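Dull ring on dark brown marble table top – polish or reseal?

Posted by Kirsten Ross

I have a side table with a polished marble top, dark brown with pale veins, set in a black metal rim. A glass of lemon water stood on it overnight and left a dull ring. I cleaned it with dish soap and water, then with acetone on a white cloth. The ring did not change. The seller, Vernow, says the stone was sealed at the factory and suggests another coat of sealer. Will that bring the shine back, or does the ring need polishing first?

Chandrasekhar Nair
Polish first. A dull mark from lemon is an etch – the acid has reacted with the calcite and roughened the surface. Sealer slows absorption and does nothing for gloss.

Run a fingernail over the ring. If you can't feel an edge, marble polishing powder will usually handle it. Wet the area, add a little powder and work it with a damp felt pad for two minutes, keeping the slurry wet. Wipe, rinse, dry and look at it under a low lamp.

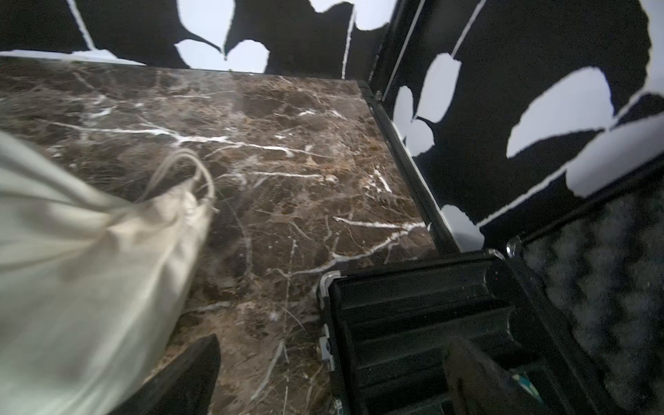
If you can feel the edge, start with a 3000 grit diamond pad, used wet, then go to the powder. Extend each pass a couple of inches past the ring or you will see a halo. Mask the metal before you start, as slurry dries hard in the joint. Seal only after the stone has dried for a day.

Berhanu Teshome
I used car wax on mine and it looked fine for a month or so.

Ashwin Chacko
Wax fills the etch and then wears off – it also has to be stripped before any polishing. One addition to the above: some brown "marbles" are resin-filled, and the fill won't take a shine from powder. Try a spot near a corner first. If it stays patchy, ask a stone shop. Deltham did mine in March with no visible edge.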